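Can a machine clear and wipe a dining table yet?

Home & Workshop Help > Automation and robotics
Asked on a Saturday, 7 replies, 2 shown as most helpful, 1 newer

Osvaldo Vasconcelos

I run a small cabinet shop and live above it. Two surfaces need attention every day: the dining table upstairs and the finishing bench downstairs. Both are pale wood with a clear coat. On the table the job is to remove cups, cutlery and mail, then wipe. On the bench it is to remove small parts and sandpaper offcuts, then wipe. Total time is maybe half an hour a day between the two.

I have read the Cosance and Pfeiffer brochures and both show an arm doing this sort of work. Neither gives a cycle time or says how often a person has to step in. Is there anything I could buy this year that would do either job without me standing over it? I have a budget for the shop side and almost none for the upstairs side. I can build a fixture or a rail if that helps.

Vega Bravo

For the bench, partly. For the table, no.

Split the chore in two. Wiping a flat surface that is already clear is close to solved. The path is a raster, the contact force can be held within a loose band, and a missed strip costs you nothing. A light arm on a rail with a compliant pad holder will do it. The clearing half is where the trouble is. Every object on a table is a different shape, some are full, and the machine has to decide where each one goes. Published success rates are usually per grasp. If one grasp in 20 fails and you have a dozen objects out, you should expect to be called over on nearly half the runs.

I ran a trial at Tistell in December, bench clearing only, with two-finger parallel grippers. We logged 642 picks. The failures were dull ones: thin flat parts that the fingers could not get under, and slip on anything dusty. Planning errors were a small share. Much more of the downtime went into the contact surfaces on the fingers.
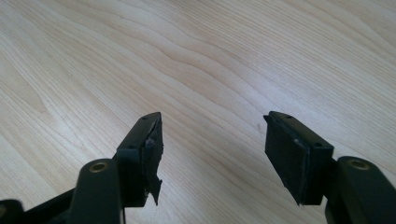

Pad wear, and what to check before you buy

The left pad is torn, with a flap of it hanging down, and the right one is flat and whole. A gripper like that still opens and closes normally, so the controller reports no fault. What changes is the friction on one side and the point where the object makes contact. Light items can rotate as they are lifted. On a coated wood top I would also worry about a bare finger corner touching down, so leave clearance on approach or limit the downward force.

Ask the vendor the following:

Are the pads sold separately, and are they glued or screwed on?
Does the system detect a missed grasp from finger position, from motor current, or not at all?
What is the thinnest part it will pick from a flat surface without a fixture?
What happens after a failed pick — retry, skip, or stop and wait?

We inspected ours every 500 picks and replaced them in pairs. Replacing one side alone gave us an uneven grip, and we stopped doing it.

For your bench I would put the small parts in trays from the start, have the arm move trays only, and let it wipe afterward. Keep the offcuts for a vacuum nozzle.

Marcelino Olmedo

Agree on the trays. I would skip the arm entirely. A gantry with a brush and a suction slot is cheaper, needs no vision, and 5 minutes after closing it is done. Loose parts do end up in the bin if you forget to tray them, so put a coarse screen ahead of the bag. For a finished surface use a soft brush and check it for grit. I scratched a maple top before I learned that.

Upstairs: use a cloth.

Nerea Palacios

We have a Putport at work and it can wipe a table fine. Don't know about the cups, we move those first. It is slow but quiet.

Osvaldo Vasconcelos

Thanks. Trays are easy enough, I can cut those from scrap. Vega, two follow-ups. Did you try suction cups for the thin parts, and did the dust make that worse? And when you replaced the pads, did you have to recalibrate the finger closing position, or was the new thickness close enough?

Vega Bravo

Suction worked on sealed faces and failed on raw edges and sanded stock. Dust made it worse, and the filter needed cleaning every shift. On the pads, yes, we rehomed the fingers each time. It takes a couple of minutes. Without it the closed position was off by enough to trip the missed-grasp check on thin parts.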